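Bremell opens hand-guided training program for small parts handling

12th June - Bremell has opened a program that lets workshop staff teach a robot a picking or sorting job by doing the job themselves, using a gripper held in the hand.

The program, named Skerka, covers small parts work: opening drawers, taking out fasteners and fittings, and putting them back in the right place. Staff carry out each task with the hand-held gripper while a camera mounted on it records the movement. The recordings are then used to train a robot arm fitted with the same type of fingers.

We use cookies to remember your preferences. Accept all | Manage settings

Bremell has collected 1,037 demonstrations so far, all from 40 employees at its own workshop. The company plans to reach 4,000 by December. Most people were recording usable demonstrations within their first shift.

"Our storeroom people know how to get a washer out of a full drawer without tipping the lot on the floor," said Shayne Hoani, program manager at Bremell. "We wanted them to show the robot that directly. Writing it out as code was taking us weeks per task, and it still went wrong whenever somebody moved a bin."

Remote control will still be used for heavier jobs. For those, an operator sits at a Stekora console and drives the arm from across the room - a slower method, but one that records the arm's own joint movements as well.

Justinas Stankevičius, who leads the engineering side, said the fingers were kept simple on purpose. "They're black blocks with a foam or rubber pad on the inside face. The pads wear, and we change them. If the hand tool and the robot don't grip the same way, the recordings aren't much use to us."
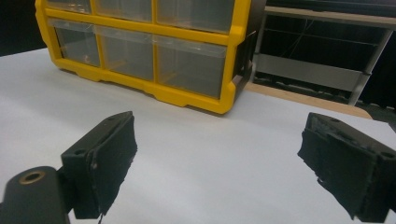 The open fingers of the hand-held gripper, with a yellow drawer organizer on the table beyond.

Šimkus, a parts distributor, will be the first outside customer to take part. Its staff will record 1,000 demonstrations at their own benches, and Bremell will supply the grippers and training.

Workshops interested in joining a later intake can contact the Bremell program office.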